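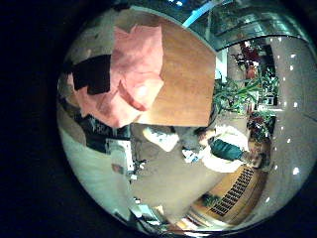 *Rirkenwood Driver Education — Classroom Team*

## Notes: following distance

Okay, my favorite topic! Pick a sign, wait for the car ahead to pass it, then count seconds until you get there. Three is the least I'll accept on a dry road, and in rain I want at least five.

I teach it on the Pindbridge road, where the limit is 50 and everybody bunches up behind trucks — you'll see it on your first drive with me.

Read the tailgating pages before we meet again, and bring your permit (please!).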